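The Most Patient Shopper in Pollmont

Two Arms, One Monthly Fee

I have now spent 60 days with the Dema home kit, and I would like to talk about the price, because the salesman didn't. It is $1,295 to get in the door. That buys you the base, the gripper, the little camera that rides at the wrist, and a phone call from a cheerful man named Nimal Bandara who wants to know how you feel about your cabinets. A second arm is another $600. I have one arm. The headline was written by an editor who had hopes for me.

The pitch is that you show the thing a chore and it learns the chore. In April, when Dema first ran its ads, the chore was folding a sweater. By the time my box arrived the brochure had moved on to "everyday putting away," and I respect a company that knows when to leave a sweater alone.

My neighbor Beca Powell says I have bought a very slow teenager. I think that's unfair to the kit, which doesn't slam doors. It does need 2 feet of clear counter, and in my kitchen that meant evicting the toaster. I make toast on the floor of the pantry now, like a raccoon with a mortgage.

What I would ask Dema for is a cheaper box and a longer warranty. The sweater can wait. Ayana Tamiru at the Eltitthorpe repair shop tells me the finger pads are the first part people reorder, and they're sold only in sets, at a price she made me guess.

My own complaint is with the camera, or with what a buyer is led to expect of it. The brochure promises you will "see your home the way Dema does," and so you will, if you have ever wanted your home washed out and mostly blurred. Past those two ribbed black fingers, a cloudy plastic thing with a domed top is about as much as I'd swear to, and I'm supposed to be supervising.

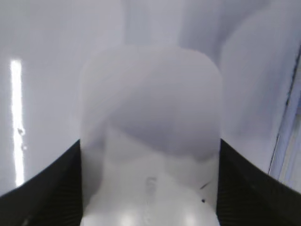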